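Chapitre 7
Sols carrelés : supports, pose et contrôle

Objectifs du chapitre
Identifier les supports admissibles pour un revêtement céramique collé.
Choisir un mortier-colle et un mode d'encollage adaptés au format du carreau.
Dimensionner les joints et positionner les fractionnements.
Conduire les contrôles de réception et remplir la fiche correspondante.

Prérequis : chapitres 4 (chapes et ravoirages) et 5 (humidité des supports).

7.1 Position du problème

Un sol carrelé est un ouvrage composite. Le carreau, rigide et peu déformable, est solidarisé par une couche mince de mortier-colle à un support qui, lui, continue de se déformer pendant des mois : retrait hydraulique de la chape, fluage du plancher, dilatation thermique. Les contraintes qui en résultent se concentrent à l'interface de collage et s'exercent principalement en cisaillement. La plupart des désordres étudiés dans ce chapitre – décollement, soulèvement, fissuration traversante, désaffleurement – se ramènent à un défaut de conception ou d'exécution de cette interface.

On distingue la pose scellée, dans laquelle le carreau est mis en place sur un mortier frais de forte épaisseur, et la pose collée, qui suppose un support déjà plan et durci. La pose scellée est traitée au chapitre 8. Sauf mention contraire, le présent chapitre concerne la pose collée en local intérieur, hors sols chauffants.

7.2 Vocabulaire

Planéité : écart maximal mesuré entre la surface et une règle rectiligne posée en tout point, dans toutes les directions. Ne pas confondre avec l'horizontalité, qui se rapporte à la gravité.

Désaffleurement : différence de niveau entre les arêtes de deux carreaux adjacents.

Double encollage : application du mortier-colle à la fois sur le support, à la taloche crantée, et au dos du carreau, en couche mince.

Temps ouvert : durée pendant laquelle le mortier-colle étalé conserve son pouvoir mouillant. Il diminue fortement par temps chaud ou en présence de courants d'air ; une pose réalisée en août dans un local ventilé demande des surfaces d'encollage réduites.

Fractionnement : joint souple interrompant le revêtement sur toute son épaisseur, destiné à limiter les dimensions des panneaux solidaires.

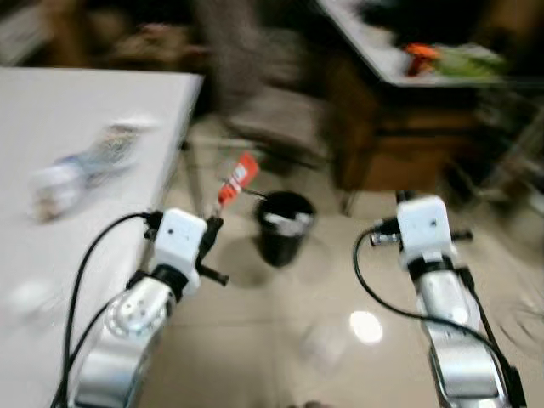

Doc. 7.1 – Sol carrelé en local intérieur. Crédit photographique : fonds Plulby. Tous droits réservés.

7.3 Étude de cas : l'atelier Pradum

L'atelier Pradum servira de fil conducteur aux exercices. Le bâtiment, de plain-pied, comporte un dallage sur terre-plein recouvert d'une chape désolidarisée. La surface à carreler est de 119 m², répartie entre une salle principale, un dégagement et deux locaux de rangement. Le revêtement retenu est un grès cérame de la gamme Ollinik ; le lot livré sur le chantier comprend 1 437 carreaux, coupes et réserve d'entretien incluses.

Le relevé préalable a mis en évidence trois points. La planéité est insuffisante dans le dégagement, où un ragréage localisé s'impose. La chape présente, au droit d'un seuil, une fissure stabilisée sans désaffleurement. Enfin, les joints de la chape ne coïncident pas avec la trame de calepinage prévue par le bureau d'études Pretorius. Ce dernier point est le plus contraignant : un joint de dilatation du support doit être reporté dans le revêtement, au même emplacement et avec une largeur au moins égale. Le calepinage a donc été repris à partir du joint existant, au prix d'une rangée de coupes supplémentaire le long du mur nord.

Le dossier complet figure en annexe C. On s'y reportera pour les plans cotés et pour les fiches techniques, dont les valeurs prévalent sur les indications générales du cours.

7.4 Ordre des opérations

L'intervention débute par le nettoyage et le dépoussiérage du support, suivis du contrôle de l'humidité résiduelle selon la méthode décrite en 5.6. Viennent ensuite le ragréage éventuel, le tracé des axes et la présentation à sec d'une rangée dans chaque direction. La pose proprement dite progresse par zones, depuis l'axe principal vers les parois. Un vide périphérique est ménagé au pied des murs et autour des poteaux ; il ne doit recevoir ni colle ni mortier de jointoiement.

Le jointoiement est exécuté après durcissement de la colle, dans le délai fixé par le fabricant. Les 12 points de contrôle de la fiche de réception sont détaillés en 7.9.

Question préparatoire
À partir du plan C.2, tracer les fractionnements de la salle principale et justifier leur position par rapport aux joints de la chape.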